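Speaker notes - Keeping a small-town choir going
Anouk Goossens, Zelside Community Singers

Slide 1. Thank Jong-dae for the introduction. Say who I am: alto, section leader, and for the last few seasons the person who books the hall. Ask for a show of hands - who sings in a group with no auditions?

Slide 2. Zelside is a town of 2,279 people. We rehearse in the old Holzer building. Anyone can join and we don't test sight-reading. Explain that half the room learns by ear, so recordings of each part go out before the first rehearsal.
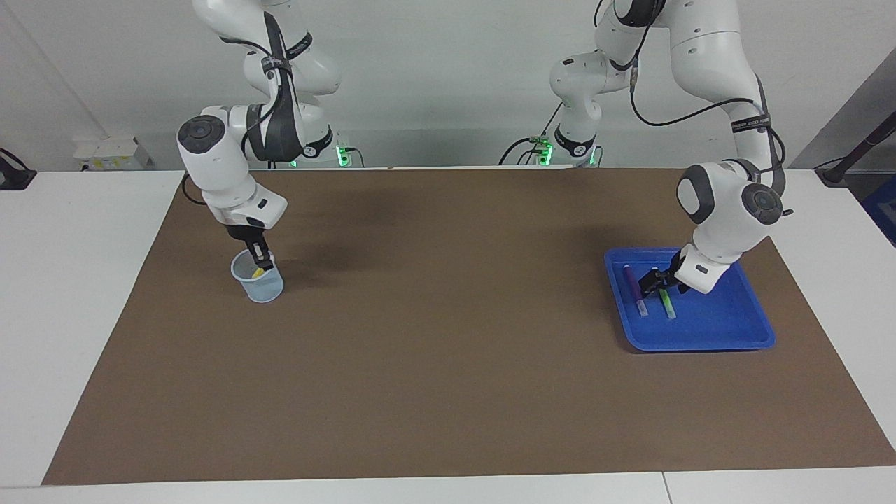

Slide 3. Choosing music. Our first director, Gebhard Leitner, picked pieces he loved, and many were too hard for the tenors. Chaminda Weerakoon now starts from the voices we have. If the tenors are thin, he looks at three-part arrangements. Play the short clip of the river song (track 2, start at the second verse). Let it run to the end of the verse before talking.

Slide 4. Money. The fall concert costs 600 to put on, mostly hall rental and sheet music. Dues cover the rest of the year. Mention that we buy a legal copy for every singer. Someone usually asks about photocopies, so deal with it now.

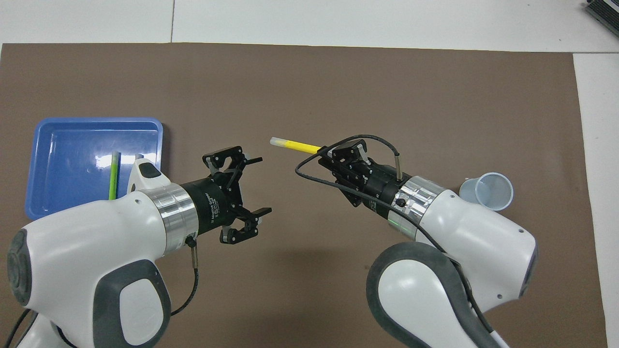
Slide 5. Getting people to come back in October. Summer is when we lose singers. What has helped: an open sing in the park, a short letter with the program for the next season, and a phone call to anyone who missed the last few rehearsals. Keep the call short. Ask how they are, tell them the start date, and leave it there.

Slide 6. The joint concert with the Skiris choir. Stavros Kadrić handled their side. We agreed on the program early but left the seating plan too late, and the basses ended up behind a pillar. Skip this slide if time is short.

Slide 7. Questions. Repeat each one into the microphone before answering. The song list is on the handout - spare copies are by the door.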